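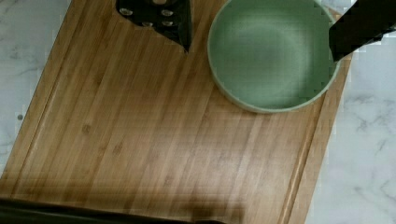 Bamboo cutting board with a juice groove

Kitchen Tips for Festival Weekends: Food to Carry, Food to Come Home To

The Plalcombe Harvest Fair runs over one weekend in October, and for a lot of households it means an early start, a long day on foot and people staying over. The town has 3200 residents and far more visitors than that on fair days. The food stalls are good, but the lines get long between noon and two, and the last hot food is usually gone by the time the lantern walk starts. These tips cover what to cook ahead, what to pack, and how to keep the kitchen usable when you have guests. Most of them work just as well for the Bukton lights or any other all-day outdoor event.

Before the weekend

Read the program before you shop. The fair posts it on the board outside the library and on the town website. Mark the things your household wants to see and note the gaps between them. If you have a gap at midday, plan to carry lunch. If the gap is in the late afternoon, buy lunch at the stalls before noon and carry a snack for later.

Clear one refrigerator shelf. Put everything for the fair on that shelf and tell the rest of the house to leave it alone. A strip of masking tape along the front edge with the word FAIR on it works fine.

Freeze your water bottles three-quarters full, lying on their sides with the caps loose. Tighten the caps after the water is solid and top them up in the morning. They stay cold until mid-afternoon and keep the sandwiches cool on the way.

Empty the freezer of odds and ends a week ahead. You will want the space for ice packs and for whatever soup you make.

Buy bread the day before, not earlier. Rolls carry better than sliced bread. If you can only shop early in the week, freeze the rolls the day you buy them and take them out the night before you need them.

Sandwiches that hold up

Butter or cream cheese goes right to the edge of the bread on both sides. It keeps the filling from soaking in. Mayonnaise does not do this job well, so put it in the middle of the filling if you want it.

Dry the lettuce. Wash it the night before, spin it or roll it in a clean dish towel, and store it in the towel inside a plastic bag.

Leave tomatoes whole and carry a small folding knife, or use roasted peppers from a jar, drained on paper towels. Pickles should be patted dry too.

Wrap each sandwich in parchment first and then foil. Write the name on the foil with a permanent marker. If someone in the group has an allergy, make that sandwich first, on a clean surface with a clean knife, and wrap it before you open anything else.

Fillings that travel well on a cool day:
Hard cheese and apple chutney
Roast chicken with mustard
Egg salad, kept next to a frozen bottle
Hummus and grated carrot
Ham and butter

Egg, meat and dairy fillings should not sit out longer than two hours without something cold beside them. If the ice has melted and the food feels warm, throw it out.

Hot food in a flask

A wide-mouth flask is the best thing you can own for an October event. Fill it with boiling water and let it stand with the lid on while the soup heats. Pour the water out, pour the soup in while it is boiling, and close it right away. A full flask stays hot longer than a half-full one, so use a smaller flask before you send a big one out partly empty.

Thick soups do better than thin ones. Anything with pasta will swell and turn to paste by lunchtime. Use barley, or cook the pasta separately and carry it in a box.

Squash soup for the flask

Cut 5 pounds of winter squash in half and scrape out the seeds. Roast cut side down on a lined sheet at 400 degrees until a knife goes in without any push, which takes up to an hour depending on the squash. Cook two chopped onions in butter over low heat until soft. Scoop the squash into the pot, add 3 pints of stock, simmer for fifteen minutes and blend. Salt at the end. It freezes well, and half the batch will fill two ordinary flasks.

Roast the seeds on the same sheet after the squash comes out. Rinse them, dry them, toss with oil and salt, and give them ten minutes. They can go in coat pockets.

Things to pack that people forget

A damp washcloth in a zip bag. Caramel apples are sold at the first stall inside the gate.
Two empty zip bags for trash and leftovers.
A flat cushion or a folded towel for the hay bales.
Coins for the parking meter on Lenihan Street, which does not take cards.
A spoon for the soup. Tape it to the flask.
A cloth bag for whatever you buy at the produce tent.

Put the heaviest things at the bottom and the bread on top, and keep the flask upright in a side pocket. If you carry a backpack, put the flat items against your back.

Feeding guests the evening before

People arrive at different times, so cook something that can wait. A pot of beans, a tray of baked potatoes or a lasagna made the day before will all sit in a low oven without harm. Keep the salad undressed and put the dressing in a jar beside it.

Odette Coste puts up six or seven people each year for the fair and sends them all a message the week before with two questions: what can't you eat, and what time will you get here. She cooks from the answers and does not take special orders after that. It saves a lot of talk at the stove.

Set out breakfast things before bed. Bowls, spoons, cereal, mugs and the coffee can all go on the table with a dish towel over them. Guests who wake up early can look after themselves. Leave a note saying where the milk is and how the shower works.

If you are short of refrigerator space, drinks can go in a cooler on the back steps. Check the forecast first and bring the cooler in if it will freeze overnight. Do not use the steps for meat or leftovers.

Working quickly in a crowded kitchen

Wash as you go, and keep the sink empty when guests are in the house. A full sink stops everything.

Put a damp dish towel or a damp paper towel under the cutting board so it does not slide. Use one board for bread and vegetables and another for raw meat, and keep them in separate places so a helpful guest does not mix them up. Wash wooden and bamboo boards by hand with hot soapy water, rinse, and stand them on edge to dry. They should not go in the dishwasher or soak in the sink. Rub them with food-grade mineral oil when they start to look dull. Olive oil goes rancid, so keep it for cooking.

Give each helper one complete job. One person makes all the sandwiches, one fills the bottles, one packs. Three people all making sandwiches will get in each other's way and use up every knife.

Keep a bowl on the counter for peels and scraps and empty it once at the end.

Coming home

Leave dinner ready before you go. Nobody wants to chop an onion at nine at night. The other half of the squash soup, some bread and a piece of cheese is enough. If you have a slow cooker, set it before you leave and let it switch to warm.

Empty the bags the same evening. Flasks left closed overnight smell for weeks. If one already does, put in two spoonfuls of baking soda, fill with hot water, leave it open until morning and rinse well. Store flasks with the lids off.

Fair produce needs sorting too. Apples go in a cool place away from the potatoes. Carrots and beets keep longer with the tops cut off. Squash should be wiped dry and kept in a single layer, with the stem left on. Honey and jam from the preserves table can sit in the cupboard until opened. Bread from the stall is unsliced and dries out fast, so cut what you won't eat the next day and freeze it.

Mud on coats should dry completely before you touch it. Then brush it off outside. For candle wax from the lantern walk, scrape off what you can with a dull knife, lay brown paper over the mark and press with a warm iron, moving to clean paper as the wax comes through. Check the label before ironing anything synthetic.

From readers

Benoît Fleury writes that he cuts his sandwiches into quarters after wrapping, straight through the parchment, and nothing falls out.

Consolacion Cruzado takes rice balls in place of sandwiches. She wets her hands with salted water, shapes them while the rice is warm, cools them, and wraps each one tightly. She uses pickled vegetables in the middle and makes them the same morning.

Raphaël Pruvost asks if tea can go in the soup flask. It can, if you don't mind a little onion in it. Keep a separate flask for drinks and mark the lids.

Programs for the fair will be at the library desk from the first week of October. Parking behind the feed store opens at 8 a.m.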